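Support ticket: Sonard handheld gripper pair, head camera kit
Product: Sonard two-hand capture kit, evaluation unit
Site: Preltgate, test bedroom
Status: Open, workaround in place
Priority: Normal

Summary
Left unit drops its link to the recorder during cloth folding on the bed. Right unit is stable. Head camera stream is unaffected.

Reported behavior
Left jaw position freezes at its last value while the operator keeps squeezing. The recorder does not flag the loss. The file closes normally, and the fault shows up only on playback, as a flat line in the left channel. Longest gap so far is 1525 ms. The Sonard manual lists 500 ms as the limit before a session should be rejected.

Log
14:10 - Fault reproduced on third fold. Left channel flat for 1095 ms. Indicator on the unit stayed green throughout.
14:25 - Swapped batteries left to right. Fault stayed with the left unit.
14:40 - Changed USB port on the recorder. No change.
15:05 - Moved recorder from the floor to a shelf above bed height. Gaps shorter but still present.
15:30 - Re-paired both units using the button on the body. Left unit needed two attempts. Ran clean for six folds, then dropped again.
16:15 - Same task on a table in the next room. No drops in roughly 20 minutes.

Reply from Prirevetti support
Please confirm the firmware on both units. Version 2 or later is needed for dropout warnings in the recorder. Also send the raw log folder, not the exported session. The export fills gaps with the last known value and hides the timing.

Customer update
Right unit is on version 2. Left unit was one release behind. Updated the left unit and restarted the recorder. Dropout warnings now appear as described. The dropouts themselves continue at the bed, at a lower rate. Raw logs uploaded to the ticket.

Reply from Prirevetti support
Logs received. Signal strength on the left unit falls when it is held low and close to the headboard. Until we have a fix, keep the recorder in line of sight and start each fold from the middle of the bed. We can ship a replacement left unit from the Chauvin depot if the rate does not improve.

Customer update
Workaround tried on one batch. Two warnings, both under the limit. Please go ahead with the replacement - the evaluation period ends in August and we want a full run on matched hardware before then.
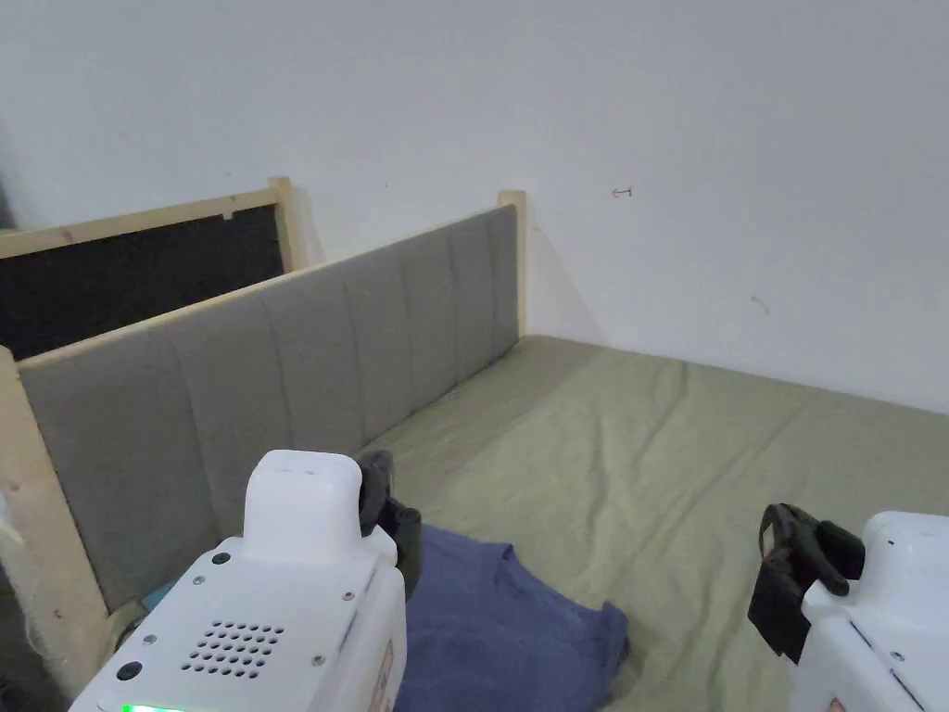
Both units at the bed, blue cloth between the jaws, left unit indicator green.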